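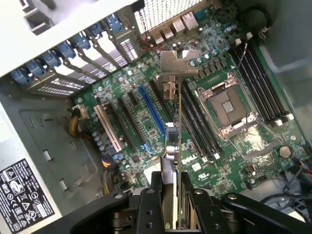 Section 4: Fitting a lens and setting up manual focus

Welcome back, and well done for getting this far. By now your Vetinel camera should have a charged battery, a memory card and the right date and time, so we can move on to the part most people have been looking forward to. If you own the Kelden lens that was sold alongside the body, everything in this section applies to you. If you are using an older manual lens with a Vistia adapter, please read the note after step 5 as well, as one of the menu settings is different.

Before you begin, find somewhere out of the wind and sit down if you can. Fitting a lens while standing on a beach is perfectly possible (plenty of us have done it!) but sand does the lens mount no good at all.

Fitting the lens

1. Switch the camera off and wait for the small lamp on the top plate to go out.

2. Hold the camera with the mount facing slightly downwards and turn the body cap anticlockwise until it comes free. Put it in a pocket - it is very easy to lose.

3. Take the rear cap off the lens. Line up the white dot on the lens barrel with the white dot on the camera mount.

4. Slide the lens gently into place and turn it clockwise until you hear a click. It should turn smoothly. If it feels stiff, take it off, line up the dots again and have another go.

5. Give the lens a very light twist the other way to check that it has locked.

Caution: Never press the lens release button while you are turning the lens on. The locking pin can catch halfway, and freeing it is a job for the service desk.

Note for adapter users: Fit the lens to the adapter first, then fit the two together to the camera. Afterwards, open the Set-up menu, choose Lens, and set "Release without lens" to On. The camera can't recognise a lens with no electrical contacts, and with this setting left at Off the shutter button will do nothing.
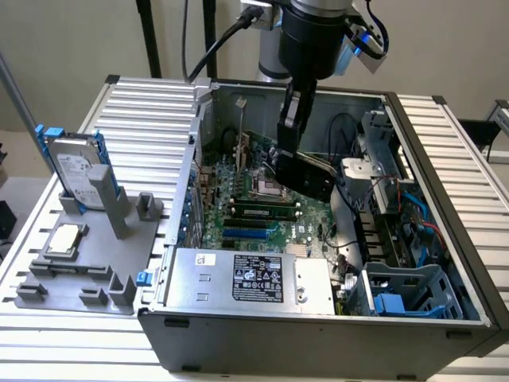
Setting up manual focus

6. Switch the camera on and turn the focus dial to MF.

7. Open the Focus menu and choose Peaking. We suggest starting with Medium strength and the yellow outline, which shows up nicely against most subjects. Red is lovely for foliage but rather hopeless for brick.

8. Choose Focal length and type in the number printed on the front of your lens. For the Kelden this is 40. The camera uses it to steady the picture, so a wrong number here can leave you with blurry shots.

9. Press the magnifier button once to enlarge the middle of the picture, then turn the focus ring slowly until the edges look crisp. A half-press of the shutter takes you back to the full view.

Note: The Kelden's focus ring turns a little past infinity. This is quite normal and allows for changes in temperature, so for distant hills please focus by eye and leave the end stop alone.

Saving your settings

10. Open the Set-up menu, choose Memory, and pick slot A, B or C. Give the slot a name if you like, then press OK.

Your settings are now stored, even if the battery is taken out. Section 5 deals with exposure, and begins with the aperture ring.

Manual revised 14 September 2020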